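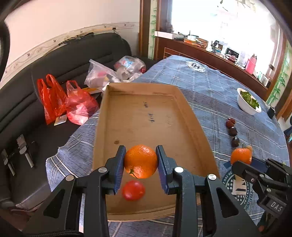
Posted by Volodymyr Bilyk | Nerus notebook | March

We use cookies to remember your settings. Accept | Manage

Fruit sorting, two hand-held grippers, first long session at the Zandgate house. Started at 9.40, stopped for lunch, packed up when the light from the window went.

Task as written on the sheet: move fruit between the tablecloth and the cardboard tray, one piece at a time, either hand. Left gripper does the tray side, right gripper does the cloth side. The operator may hold a piece with one hand while the other goes for the next one. I want plenty of those overlaps in the set, as Pemel had almost none and the policy learned to freeze one arm until the other was done.

Total so far is 1136 episodes, target for the house was 1000. Of these 43 are marked bad. Most of the bad ones are drops over the rim of the tray. A few are my own fault for starting to record before the fingers were open.

Notes on grip. The ridged blue pads are fine on oranges. With an orange in the jaws the tray floor underneath is mostly hidden from the gripper's own view, and a small tomato sitting there can end up right between the fingers. Please keep the tomato in for some of the episodes and out for others. Going down on top of it is the mistake we want the model to learn to avoid, so we need clean examples of people going round it.

The small dark fruits are harder. The wrinkled one gets pinched off centre and turns. Close slowly, and don't regrasp in mid-air. If it slips, put it down and take it again in the same episode. Those recoveries are useful and should be tagged "retry", not "bad".

Lighting: the window blows out completely when the camera points that way. I left exposure on auto. Paiva's people asked for it fixed, but then the sofa side goes too dark to use. Will send them 14 episodes of each and let them choose.

Leave the clutter where it is. The bags on the sofa and the things on the sideboard can stay for the whole house. The plaid cloth can stay too, but shift the tray a hand's width after every batch and turn it now and then, so the marker writing inside it isn't always the same way up.

To do next session:
- bowl of greens moved to the near side
- swap hands, oranges on the left
- check clock offset between the two grippers before the first take
- more tape

Join our mailing list for monthly updates from the workshop.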